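5/6/21

Projection booth, Karkwood. Notes on the test screening of the Badel restoration, before I forget which complaints were mine and which belonged to the print.

Ran reels one through four off the new scan, then the old 49-minute cut for comparison. The old cut is worse than I remembered, and I remembered it as bad. Whoever trimmed it for television took out the whole ferry sequence and kept both dream scenes, so the heroine arrives on the island by what I can only assume is willpower.

The new scan looks good. Blacks are black. There is a faint green cast in the harbor scenes that comes and goes with the cuts, which makes me think it was in the source and was never graded out. I would leave it. If we start correcting that we will be correcting it until September.

Sound is another story. Reel two has a hum under the dialogue, low, steady, and gone the moment anyone stops talking. That smells like a noise gate set by somebody in a hurry. I tried the Zuseo filter on its default setting and it removed the hum along with most of the lead actor. Backed it off by half and he returned, slightly underwater. Third try, with the gate bypassed on the left channel only, was decent. Settings are saved under reel2_c. Please do not save over reel2_c. I know what happened to reel2_a.

Subtitles: the Magbanua translation is funnier and more faithful than the old one, but it runs long. At least 3 lines in the wedding scene are still on screen when the next speaker has finished, sat down and started eating. I would rather lose a few words than slow readers. The old subtitles got around this by leaving the jokes out.

Also, the card at the front says the film premiered to an audience of 1,952. The hall it premiered in holds 100 at a squeeze. Either it played there for weeks or someone at the distributor typed the year into the wrong box. My money is on the box. Changed it to "first shown in 1952" in the draft card and left a note — check against the program before we lock it.

To do: retime the wedding scene. Listen to reel two again on the small speakers, where the audience will hear it. Find out whether the intermission card is original. It has a spelling mistake in it, which I am told argues for yes.

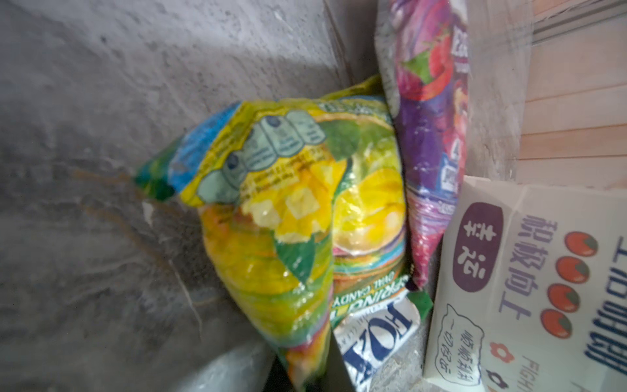

Should the ferry sequence go back in if its only surviving sound is the damaged track?

Put it back in. The scene has almost no dialogue, the damage is mostly crackle over wind and engine noise, and the story makes no sense without the crossing.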